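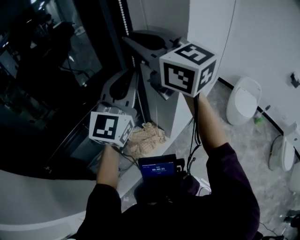
Ticket 2521: pose jumps on right gripper, Pruitt fingers vs Conlow fingers

Status: open, waiting on parts
Raised by: Baoshan Ye
Kit: Minenik hand-held pair, marker cubes on both, chest recorder
Task: cloth pick off the white cabinet shelf, showroom setup

Problem

Right hand pose jumps sideways mid reach, then comes back. Left is fine or near enough. Only started after we swapped to the long tapered fingers on the right. Need to know if it's the fingers, the cube or the cable before we order more of either kind.

Log

09:40 Baseline. Both grippers held still over the shelf, 20 seconds on the recorder. No jumps. So it's not just bad light.

09:55 Slow reach, both hands. Right jumps twice, both times with the wrist rolled out. Left clean.

10:10 Re-ran calibration on right cube. Error came down a bit, jumps still there. Saved as run 193.

10:30 Swapped finger sets over. Conlow (long, tapered) to left, Pruitt (hollow, rounded tip) to right. Right STILL jumps. Left still fine. So not the fingers. Swapped back.

10:45 Looked at the cables under the right cube. They hang down the forearm and pull when the arm is out straight. Taped them to the sleeve with a loop of slack. Fewer jumps but not gone.

11:05 Wiggled cube by hand. It moves. Mount screw on the right cube has backed out, thread looks chewed. Nipped it up as far as it would go, which isnt far.

11:20 Same reach again, three goes. One small jump in the last one. Much better than this morning.

11:35 Tried turning away from the dark glass in case the reflections were upsetting marker detection. No change I could see. Leaving that one for now, would want a proper test with the glass covered.

Finger notes while I had them both out

Conlow: gets in behind folds nicely, reach is good. Tips slide on thin cloth if you close too fast. Easy to knock the back panel with them.
Pruitt: wider mouth, better on a bunched up cloth. Clumsy on a flat one. Feels lighter but haven't weighed either.
For this task I'd take Pruitt on both hands. For anything in a narrow gap, Conlow.

Reply from Odanance support, 13:15

Please send the raw file for run 193 and say which firmware the recorder is on. If the mount screw has worn the thread, do not use thread glue on it, the insert needs replacing. Part is 3523, fits left and right. We would also suggest running the reach with only one gripper switched on, to rule out a sync fault.

Reply, 14:05, Baoshan

File uploaded. Firmware is the March one. Did the single gripper run, right only: one jump, same wrist angle as before. So not sync imo. Please send two of 3523, will do the left at the same time.

To do

Fit new inserts, recalibrate both cubes
Repeat the slow reach with wrist rolled out
Cover the glass and run again
Proper cable clip for the forearm, tape wont last
Hold the Conlow order till the above is done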